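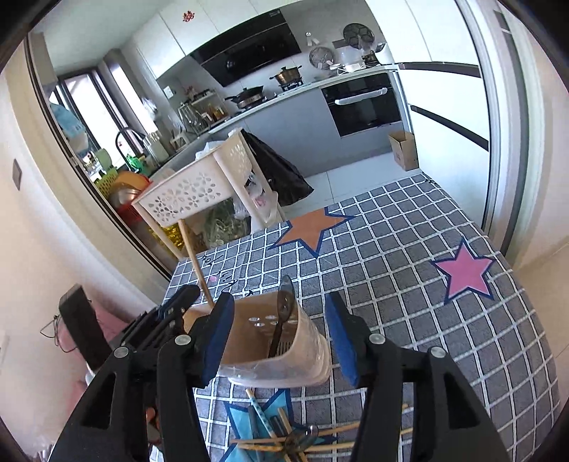 # Booking flow notes, 16 September 2025

Second day on the Riltico checkout rebuild (ferry plus hotel bundles) and it's going so well that I skipped lunch. Writing this up before I lose the thread.

## Date picker

Got the new picker running on the staging copy. Old one: two separate pop-ups, one for going out and one for coming back, and you had to close the first by hand. New one stays open until both dates are in. I ran the 24 scripted bookings against it and every one got through to the passenger page – first time ever!

Still broken:

- Return date jumps a month if you go back and change the outbound port
- Arrow keys skip Sundays (no idea, look at the week-start setting)
- "Flexible dates" box forgets it was ticked after a page reload

The Sunday thing is a lovely bug. I want to fix it myself, please leave it for me.

## Route prices

Swapped the connection finder over to plain Dijkstra with the transfer time added to each leg. I had half expected to need something cleverer, but the port map is tiny and the answers come back before the spinner has time to draw. We may be able to drop the spinner. Try it on the slow phone first.

One odd result: it likes to send people through the same port twice if the second sailing is cheaper. Legal, but it looks silly on the summary page. Add a check.

## Passenger form

Counted the fields again for the bundle with a car: 38. That is a lot of typing on a phone. I went through them with a marker and 14 can go or move to after payment (vehicle color, second phone number, both "how did you hear about us" questions...). Legal need to look at the passport ones before we touch those.

Tried the Binon address lookup too. Very fast on towns, poor on apartment numbers. Keep it, but let people type over whatever it fills in.

## Drop-off log

Pulled 1,000 sessions from the old flow out of Olex and sorted them by last page seen. The big pile is at seat choice, well ahead of payment, and I'm so pleased we looked before redesigning the card page. My guess is the price change when you pick a cabin – the total updates at the top, where you can't see it on a small screen. Moved the total to a bar at the bottom in my branch. It already feels calmer to use.

## Next

- Fix month jump, then Sundays
- Same-port check in the route finder
- Ask legal for the passport field list
- Rerun the scripts with the bottom bar switched on
- Session log for the seat page only, split by phone and desktop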